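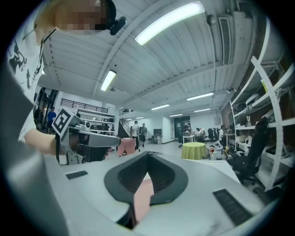 2024-08-24
By the Pivalari News Desk

Pivalari has completed the first stage of a programme to gather examples of everyday table work for Iltero, its learning system for robot arms. The programme is run jointly with Cloltel, which supplies the recording equipment and checks the data before it is released for training. Operators carry out each task themselves with hand-held grippers, and the movement of the tools is recorded throughout. Each gripper carries a square black-and-white marker, by which its position can be followed from one moment to the next. Sessions are held on the ground floor of the Yatsenko building, a shared hall with a staircase at the back, shelving along one side and colleagues coming and going behind the work area. The partners chose to record in an occupied building so that the system would meet ordinary lighting and ordinary movement from the outset.

The first stage produced 391 accepted recordings. A further 65 were set aside during checking, most of them for gaps in the tracking of one or other gripper, and will be recorded again. Of the accepted recordings, 136 cover tasks that call for both hands, such as moving a plate while the other hand steadies it. The remainder cover single-handed tasks, including lifting, turning and setting down light household objects.

Cloltel has published a short note on the checking procedure. Every recording is reviewed by two people working separately, and a recording is accepted only where both agree that the task was started and finished within the session. Where they differ, the recording goes to a third reviewer, whose decision is final. The note also sets out how tasks are named, a point which caused some delay in May when two teams were found to be using different terms for the same action. 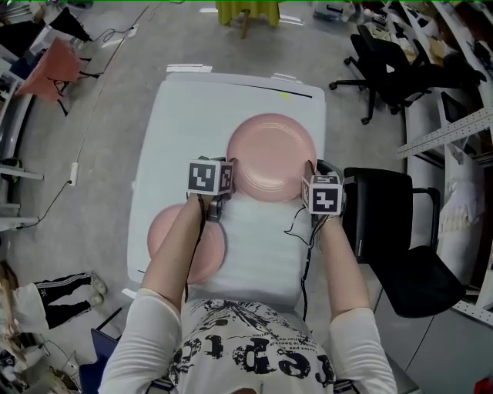

Will the recordings be made available outside the partnership? Access will be limited to Pivalari and Cloltel until the second stage has been checked, after which requests from universities and other research bodies will be considered in writing.

The second stage will add 133 tasks to the list and will place greater weight on work with soft materials, including cloths and bags. Operators will receive a revised set of instructions, and the starting position of objects will be changed more often between recordings. The partners will also test whether shorter sessions reduce the number of recordings set aside.

A report on the first stage, including the full list of tasks, will be issued to both partners once the repeat recordings have been accepted.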